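Visit report: Keane refurbishing plant, October

Elias Fakhoury and I toured the Keane plant to see how it handles retired office computers before Mullero signs a disposal contract. Liam Ó Gríofa, the shift lead, met us at the loading dock at 9:15 a.m.

Keane took in 2,084 units last quarter and resold 1,388. The remainder went to parts or to Zonen for metal recovery. Intake is by pallet, and each unit is weighed and logged in Trornis before it moves to a bench.
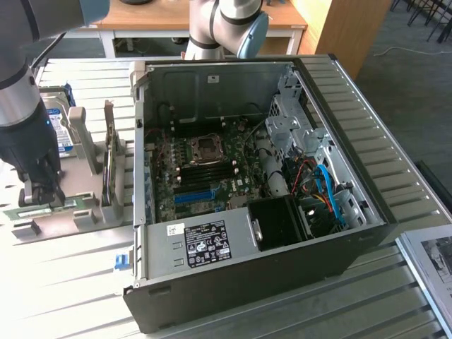 *Desktop tower on the bench, side panel off.*

Processors and memory are graded apart from the boards. A bent contact in the socket moves a board to the parts stream; Keane does not straighten pins. Memory is sold by capacity in trays of 27.
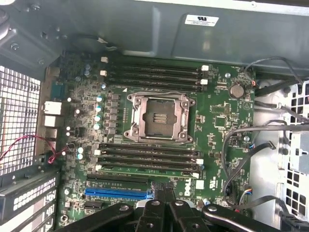

## Data handling

Drives are logged by serial number and wiped in a locked room. Any drive that fails the wipe is shredded the same day. Elias asked for sample certificates and received 29, two of which lacked an operator signature. Liam will reissue both.

Storage is the weak point. The outbound racks were full, and finished stock was standing in the aisle by the fire door.

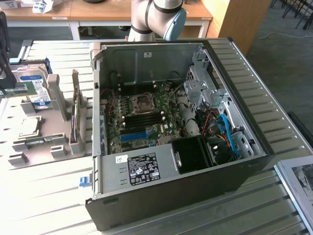
Keane plans to lease the adjoining unit, but no date was given. We asked for a written limit on how long our pallets can wait before intake. The current terms say only "promptly."

Open items: the reissued certificates, the storage limit, and the freight rate for partial pallets.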